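Kasska Drawer and Joint Wax, 100 g tin

Sold by Verkier. Stocked at the Dirkport warehouse. Page last checked 15/01/2022.

Most drawer waxes are candle stubs with a label on them. We sell this one anyway, so read the page before you put it in your basket, and if you have a candle stub at home, try that first. It costs you nothing and it may be all you need.

The Kasska tin holds a hard, pale wax in a block that you rub straight onto bare wood. The maker says it will make any wooden drawer "run like new." We don't repeat that claim on our own account. A drawer that has swollen in a damp summer, or one whose bottom has dropped, or one with a runner worn to a groove, won't run like new because you rubbed something on it. A drawer that is dry, square and a bit sticky will slide more easily. That's the size of what wax can do, whoever makes it.

What's in the tin

One block of wax, 100 g net, and a folded square of felt. The felt is not worth much. An old cotton sock does the same job and you won't lose it down the back of the bench. The block is firm enough at room temperature that it doesn't smear on your hands, and it crumbles a little at the corners if you press hard. Sweep up the crumbs, they make a floor slippery.

There is a scent. The label says "cedar and citrus" and we would call it mild furniture polish. It fades in a week or two with the drawer open. If you keep clothes in the drawer, let it air out first.

How to use it

Take the drawer all the way out and empty it. Brush the dust off the runners and the bottom edges of the sides. If there is old soap or grease on there, wipe it off with mineral spirits and leave it to dry, as new wax over old grime makes a gray paste that is worse than what you started with.

Rub the block along the bottom edges of the drawer sides, then along the runners inside the cabinet. Two or three strokes each is plenty. Put the drawer back and work it in and out a dozen times. If it still catches in one spot, look for a shiny patch on the wood. A shiny patch is where wood is rubbing on wood, and it needs a light sanding before more wax goes on.

Don't use it on metal slides. People do, and then they write to us. Metal slides with ball bearings want a dry lubricant or nothing, and wax will only collect lint in the track.

What we were told and what we found

The sales sheet that came with our first order says one treatment lasts 65 months. We asked Kasska how they had arrived at that and got the sales sheet again. Five years and change is a very exact figure for something that depends on how often you open a drawer. A kitchen drawer that gets pulled all day is going to need doing again long before a blanket drawer that gets opened each December.

The sheet also says the wax "feeds" the wood. Wood in a finished cabinet is not hungry. Wax sits on the surface and cuts down friction, and on a runner nobody sees, that's the whole point of it. We left the word out of our listing and we would be happier if it came off the tin.

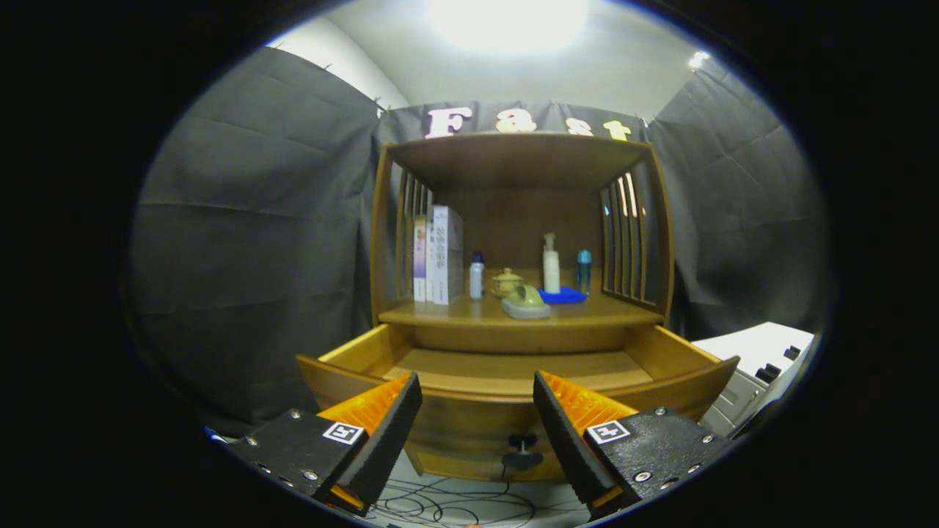

Will it harm a glossy finish if some gets on the outside of the cabinet?
It shouldn't, but it will leave a dull smear that you then have to buff off with a dry cloth. Try a bit in a hidden spot before you start.

Small freestanding cabinets are where we think the wax earns its price, if it does at all. The drawers in them often run wood on wood with no hardware, and the whole piece tends to be light, so a sticky drawer drags the cabinet along with it. Wax helps there. So does taking half the stuff out of the drawer - we have yet to see a tin that mentions it.

It's less use on big old dressers. The trouble with those is often the runner itself, worn down over decades until the drawer front scrapes the rail below. You can wax that all day. What it wants is a new strip glued along the runner, and a piece of hardwood strip will cost you less than this tin.

Kasska against the Zhuravel stick

We also carry the Zhuravel wax stick, which is smaller and cheaper and comes in a push-up tube like a glue stick. Customers ask which is better. For drawers we can't tell them apart once they are on the wood. The stick is easier to get into a narrow runner without taking skin off your knuckles. The block is easier on long edges and lasts longer simply by being bigger. If you have a single cabinet to do, buy the stick. If you refinish furniture on weekends, the tin is the better deal by weight.

Kasska also makes a spray version. We don't stock it. Spray goes where you don't want it, including onto whatever is on the shelf above, and it gets on the faces of joints that you may want to glue one day. Glue won't hold on wax. Keep that in mind with the block too: if a joint is loose, fix the joint first and wax the moving parts after.

About that "joint" in the name

The tin says Drawer and Joint Wax. We take "joint" to mean sliding joints, such as the tongue on a table leaf. The label doesn't spell it out. Please don't put it in a dovetail or a mortise that is meant to stay shut. It also says "suitable for screws," and this one is fair enough. Dragging a wood screw across the block before you drive it into hardwood does make it go in easier, and it's the use we like best in our own shop.

Details

Net weight: 100 g
Form: hard block in a screw-top tin
Color: pale, goes on clear
Scent: yes, mild
Use on: bare or worn wooden runners, drawer sides, window sashes, wood screws
Don't use on: metal slides, plastic slides, joints to be glued, floors, stair treads
Storage: cool and dry, lid on. A tin left on a sunny sill will slump and set again in an odd shape. It still works.

Shipping and returns

Orders leave Dirkport within 3 working days. Unopened tins can come back for a full refund. Opened tins can come back too, if the wax did nothing for your drawer, but tell us what sort of runner it was and whether the drawer was square. We keep a list, and it's the main reason this page is as long as it is.

We don't offer a bundle. The maker suggests buying the tin in a set with their brush and their cleaning fluid. Any stiff brush will do, and mineral spirits from the hardware store cleans a runner perfectly well.

Customer notes on this product

"Worked on the nightstand, did nothing for the desk. Desk drawer turned out to be warped." Fair, and thanks for checking.

"Smells stronger than you said." We opened another tin and still find it mild. Noses differ. If scent bothers you, go with plain beeswax.

"Is it the same stuff as the old Kasska tin with the green lid?" Kasska says the recipe is unchanged. We had one of the old tins on the shelf and the new block seems slightly harder to us, but the old one had been sitting a good while, so we wouldn't swear to it.

Related items: Zhuravel wax stick; plain beeswax block, unscented; hardwood runner strip, cut to length.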